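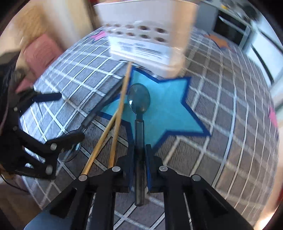 How a Gripper Holds On

A gripper is the part of a robot that takes hold of things. Many grippers have two jaws. The jaws move together to close and apart to open. Some can be fixed to the end of a robot arm. Others are hand-held tools: a person carries one and squeezes it, and a camera on the tool records what the jaws do.

Ha-rang Han and Arsalan Jatoi compare grippers at a workshop in Dinddale. They use household objects. A spoon, a pair of thin wooden sticks, a magnifying glass and a plastic basket are all easy for a person to pick up. For a gripper, each is a separate problem.

Flat jaws and round handles

The handle of a plastic spoon is narrow and rounded. A flat jaw touches a rounded handle along a thin line. If the touching area is small, the handle can turn in the grip, and the bowl of the spoon tips to one side.

Pads help with this. A pad is a thin layer on the inside of each jaw, where the jaw presses on the object. The gripper with the spoon has dark blue pads. A soft pad bends a little around the handle, so more of it touches. A pad can also add friction, the force that stops two surfaces from sliding past each other. You can feel friction by pressing your palms together and trying to rub them.

Two jaws or several fingers

The second gripper has several fingers with joints. A joint is a place where a part can bend, like your knuckle. Fingers with joints can wrap around a shape. Two plain jaws can only press from two sides.

More joints also mean more parts to control and more parts to wear out. A magnifying glass is a useful test object for this kind of gripper. It has a round lens at one end and a long handle at the other, so its weight is not spread evenly.

How the test is scored

One test is called pick and hold. The tester picks up the object, lifts it, and keeps it in the air. If it drops or turns sideways, the try does not count. Each gripper gets the same number of tries with the same object.

In December the two-jaw gripper held the spoon correctly on 82 tries out of 100. With its pads taken off, the score was 68. Only the pads were changed between the two sets. When one thing changes and everything else stays the same, the test is called a fair test.

Words to know

Jaw: a part of a gripper that presses on an object.
Pad: a layer on the inside of a jaw.
Joint: a place where two parts meet and can move.
Friction: a force that slows or stops sliding.

Try it yourself

Hold a spoon upright between two rulers and lift it. Wrap a rubber band around each ruler and try again. Count how many times the spoon turns in each set of ten tries.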